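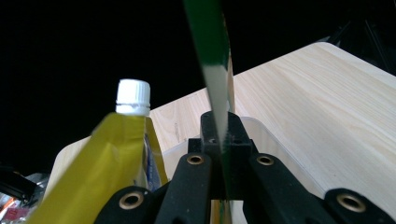 Yellow pouch on the left, on my Girkine table.

I bought the Girkine table for packing pantry stuff, and I've had it since August, so I think I've earned an opinion by now! It was 200 at Turkdale, plus 34 for delivery, and I put it together on my own one evening (the bolts are fiddly, the instructions are tiny, have a snack first).

What I love is the top. It's a really pale wood color with a fine straight grain, and it makes a dark little room feel so much less gloomy. Spills wipe up fast – even soy sauce, if you catch it the same day. The dark metal frame is solid and doesn't wobble when I lean on it.

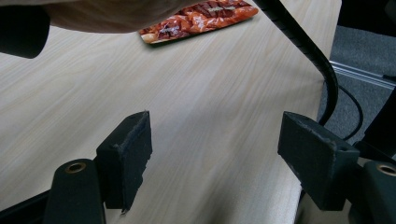 Noeline Kereama wrote in to say hers picked up a ring from a hot mug in the first week, so she'd go for coasters from day one. Fair enough, Noeline, I've never put a mug straight on mine.

My one gripe is that there's no drawer or shelf, so everything lives on top. I ended up getting a clear plastic bin for my food pouches, and the tall ones stand up nicely in it. I can read the labels through the side, too, so I've quit buying doubles of everything.
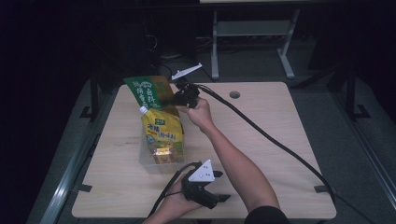
Would I buy it again?

Yep, though I'd wait for a sale. Four stars from me, and the bin gets five.

Mereana Costigan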